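# The case for the plain cup and the screw-top jar

Most kitchen advice on containers starts with volume. I think it should start with shape. A vessel gets picked up far more often than it gets filled, and the outside decides how that goes.

Take the drinking cup. A short cylinder without a handle can be approached from any side. It has no front. It can be set down at any rotation, and the next person does not have to turn it before lifting. A handle adds a preferred direction, takes up shelf width, and is the part that chips first. For hot drinks the handle earns its space. For water it does not, and water is most of what a cup holds in my household.
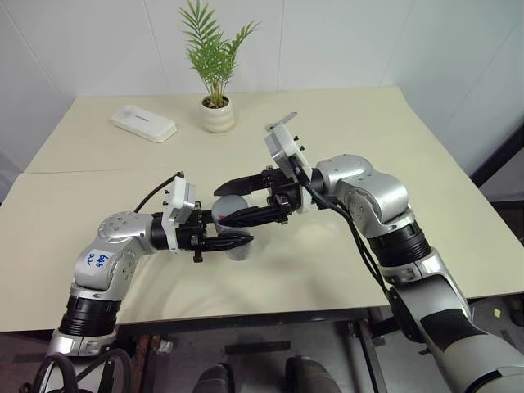

Finish matters too. I prefer matte to gloss on anything lifted by its side wall. Gloss shows every fingerprint, and many glossy glazes get slippery once there is dish soap on them. The Varna tumblers I bought in May are matte, and I have had no complaints apart from tea stains, which come off with baking soda.

The usual objection is that straight cylinders do not nest. That is correct. A tapered cup stacks and a straight one sits beside its neighbor. My shelf is 70 cm wide and takes a single row with space left over, so I accept the loss. A café would decide differently. The Drondale catalog I order from lists 3000 items, and nearly all of its commercial cups are tapered.

Storage is a separate problem, and here I hold a firmer view. Dry goods and starters belong in clear jars with screw lids. Clip lids depend on a wire bail that bends, and press-fit lids depend on a gasket that hardens. A thread is slower to open, but it tolerates wear. An upright clear cylinder also shows its level from across the room, and a label is then needed only for the date.

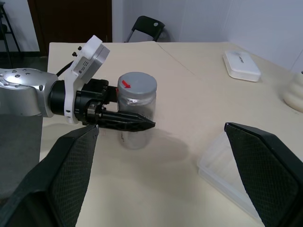 ## Lids

A lid should carry as little as possible. A maker's name is acceptable. A direction mark is useful if it can be read at arm's length. Decoration is a nuisance when lids get swapped between jars, and they always get swapped.

I keep 2 lid diameters in the house and refuse a third. Kratochvíl sells an attractive jar in an intermediate size, catalog number 2666, and I sent mine back. It was well made, but its lid fit nothing else I own, and a lost lid would have turned the jar into a vase.

Color is less important than diameter. Gray hides scuffs better than white. Beyond that I would not pay extra for it.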